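Kollano Cube Shelf: Set-Up and Use Guide
Home | Products | Manuals | Parts | Contact
Print this page | E-mail this page

Section 4. Placing and loading the shelf

Read this section after the shelf has been assembled (Section 3) and before anything is put in the cubbies. Keep the guide with the spare cam covers and the wall bracket key.

4.1 Choosing the place

The Kollano is a freestanding unit made to stand with its back to a wall. In a small bedroom the best spot is usually the wall nearest a corner, where the bed and the door don't cross in front of it.

1. Check that the floor is level. Use the adjustable feet to take up any difference. Turn each foot by hand only.
2. Remove any baseboard heater cover, cord or rug edge that would keep the back of the unit off the wall.
3. Leave 60 cm of clear floor in front of the lowest row so that baskets can be pulled straight out.
4. Push the unit back with two people, one at each side. Push low on the side panels. Do not push on the dividers.
5. Fit the wall bracket as shown on the sheet packed with the hardware (sheet 789).

CAUTION: The unit must be fixed to the wall before it is loaded. A tall shelf can tip if a child climbs on the lower cubbies.

NOTE: If the wall is plaster, the screws supplied are not suitable. Ask for the plaster kit when ordering parts.

4.2 Loading the cubbies

Load from the bottom up. Heavy items such as books, board games and shoes belong in the lowest row. Soft or light things can go in the upper rows.

1. Wipe each cubby with a dry cloth to remove dust left over from drilling.
2. Fill the bottom row first and work across from one side to the other.
3. Keep small loose items in baskets. A small plastic basket with a handle is easier to move than a lidded box.
4. Carry the basket by the handle, with your arm down at your side, and bring it up to the shelf before lifting it into the cubby.
5. Set the front edge of the basket on the shelf and slide it back until it stops.
6. Turn the handle down so it does not catch on the cubby above.
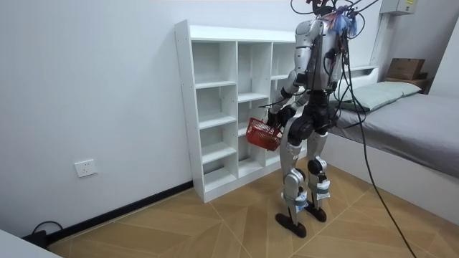 Fig. 4-2. Small red basket held by the handle at the lower cubbies.

Baskets with perforated sides let you see what is inside without taking them down. They are also a better choice for washcloths and gym clothes than a solid bin. Measure the outside of the basket at the rim, including the handle when it is folded, and compare it with the cubby opening given on the parts sheet.

NOTE: Do not force a basket that is too wide. The coating on the dividers will scratch, and scratches are not covered by the Brostville warranty.

CAUTION: Do not overfill a basket. Contents that stand above the rim will catch on the cubby when the basket is pulled out and may fall.

4.3 Rearranging

1. Empty the upper rows before the lower ones.
2. Put the baskets on the bed or a table while you work. Keep the floor in front of the unit clear.
3. If the whole unit is to be moved, empty it completely and release the wall bracket. Never drag a loaded unit.
4. Refit the bracket in the new position before loading again.

4.4 Care

Clean the white surfaces with a damp cloth and a little dish soap, then dry them. Do not use scouring powder or bleach. Wash plastic baskets in warm water and let them dry before putting them back.

Check the bracket screws every February and again after any move. Tighten them with the screwdriver, not a power driver.

Replacement feet, cam covers and bracket keys are ordered through the Brostville parts desk. Give the model name and the number printed on the hardware sheet. Text of this section by Vibeke Bech; checked by Hugo Ibarra.

Previous: Section 3, Assembly | Next: Section 5, Adding doors
Print this page | E-mail this page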